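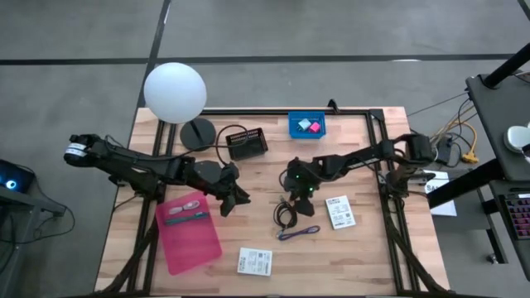 *Butcher-block table with globe lamp, tray and bins, Storside building.*

# Sorting the Small Items: Desk Accessories and Cables

The Storside office maintains a shared supply of desk accessories for staff at Billon and Alvarado. The register lists 2,504 items, of which 1,253 are cables, chargers and adapters. 

Eyeglasses and pens are entered in the register as personal articles and are kept separate from electrical items. 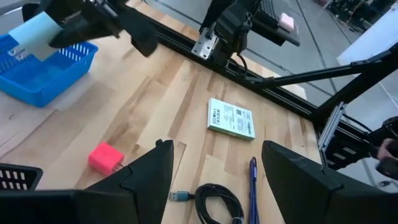
Small electrical items make up the largest category in the register and require the most attention. Each cable is to be coiled before it is assigned to a bin. Coiling keeps the connector accessible, as with the USB cable lying near the purple pen, and allows the type to be confirmed at a glance. Slotted baskets are preferred for storage. Printed booklets and small packages are filed with the item to which they belong.

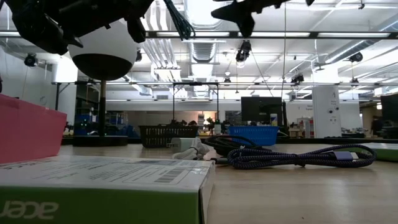 *Coiled cables and a white power adapter on the table, with an acer box at left and slotted baskets behind.*

Boxes bearing a barcode label are retained for 2 years. Requests to view the full register may be addressed to the Gimley records unit.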